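So I finally did it. I joined the Hendulville community choir, at the age when most people are quitting things, and I've now been to 9 rehearsals and I have opinions.

A little background for those of you who came here for the soup recipes (more soup soon, I promise). I sang in school, badly, in the back row, next to a girl named Keisha Thibodeaux who could sing so loudly and so beautifully that I just moved my mouth and let people assume. That was my whole musical education. After that it was car singing and dish singing for a couple of decades. Then in March I went to a concert at the library in Bellamy, mostly to get out of the house, and there was Keisha in the front row of the altos! Same voice, same enormous laugh. She grabbed me by both arms afterward and said I should come along. I said I couldn't read music. She said neither could half the basses.

I thought about it all summer, which is a very me thing to do, and then one night I drove over and sat in the parking lot for a while eating crackers. And then I went in.

The director is Roscoe Crenshaw. He taught middle school band for years and he has that way of looking at a whole room and making each person feel personally caught chewing gum. He's also very kind. He had me sing a few scales at the piano while everyone else was getting water, and he said "second alto" in the voice of a doctor telling you it's only a sprain. I had no idea there was a second alto. I'd thought you were just high or low.

Being a second alto means you almost never get the tune. You get one note, over and over, and then when you've made friends with it you get a different one right next door. We're doing a piece this fall called "The Road to Steltholm" that Manon Wong arranged (she sings first soprano and plays the piano for us, and yes, she's that good), and my part has a stretch in the second verse where we sing the same note for 8 bars. The sopranos are off swooping around up there having the time of their lives. We're holding down the floor. I've come to love it, though! When the tenors come in over the top of us the whole thing sort of buzzes, and you can feel it in your teeth.
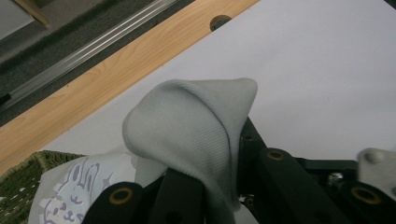
Do you need to read music to join a choir like ours? Most community choirs will take you without it, as long as you can match a note when somebody plays it for you and you're willing to practice at home with a recording.

And the practicing at home is the part I underestimated. Manon records each part by itself on the piano and sends it around, and I play mine in the kitchen until my husband, who is not in the choir and has never asked to be, can hum the second alto line to everything. He was doing it in the hardware store last week. A man by the paint looked up.

What's helped me most is my pencil. I mark everything. Up arrows, down arrows, little glasses where I need to look at Roscoe, a big WAIT before the entrance on page 2 because I came in early on it so many times that Sang-wook Song, who stands behind me in the tenors, started tapping me on the shoulder when it was time. I still can't read music in the proper sense. But I can see when the dots go up and when they go down and how far, and with the recording in my head that gets me most of the way. Also I learned that the A everyone tunes to is 440, which I've now told to every person I know, including the dentist.

Breathing is another story. I have been breathing wrong my entire life, apparently. You're supposed to let your ribs go wide and keep your shoulders out of it, and if the phrase is too long you sneak a breath in the middle of a word when your neighbor isn't taking one. I love that this is allowed. I thought everyone was just doing it on one giant lungful.

Oh, and the snacks. There's a break halfway through and people bring things, and Damián Palma makes these cheese puffs that have caused actual tension between the sections, as the basses sit closest to the table. Eat before you come, if you're a soprano, is all I'll say.

The fall concert is in the Bidik Street church hall, and I'm told it gets full, so come early if you want a chair with a back. We wear black on the bottom and any solid color we like on top. I've bought a green blouse and then a different green blouse. I still have to memorize the last verse of "Steltholm," where the words change by a tiny bit each time around and I keep singing the ones from verse 2, so if you see me in the grocery store muttering near the onions, just wave and keep going.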